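Likville Shared Kitchen: Minutes of the Tableware Meeting
Apr 27, 2025
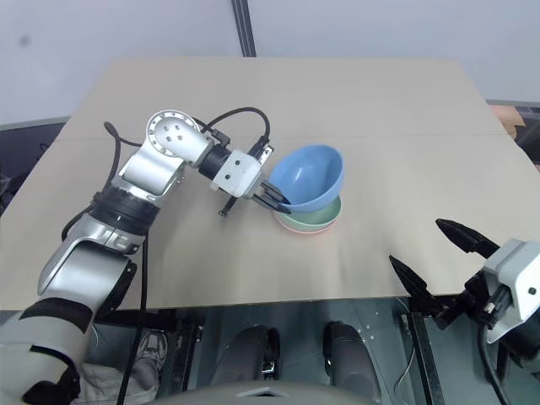

Item 2: bowls in light blue, pale green and pink, beige table.

Chair: Ieva Strazds. Minutes of the previous meeting approved with one correction (shelf width, not shelf depth).

1. Storage
The lower shelf in the Aryee cabinet is to be kept for bowls. Plates move to the shelf above. Cups stay where they are. Labels on the cabinet door to be reprinted to match.

2. Stacking
Bowls of the same shape are to be stacked by nesting, upright, with rims level. Color order is not fixed. A stack may hold no more than 8 bowls. The proposal to sort by color was discussed and dropped. Bowls with chipped rims go in the tray by the sink and are not returned to the stack.

3. Replacement stock
Quote received from Hesteo for bowls in the three current colors: 474 for the full order, delivery included. Budget line for tableware stands at 2000. Order approved. Serving dishes deferred to September.

4. Ventilation
Rovuvent filter above the dish area is due for a change. Limit of 200 set for parts. I. Strazds to confirm the filter size before ordering.

5. Other business
Table seam to be wiped down along its full length at close. Drying rack position unchanged.

Actions: labels, bowl order, filter size (all I. Strazds).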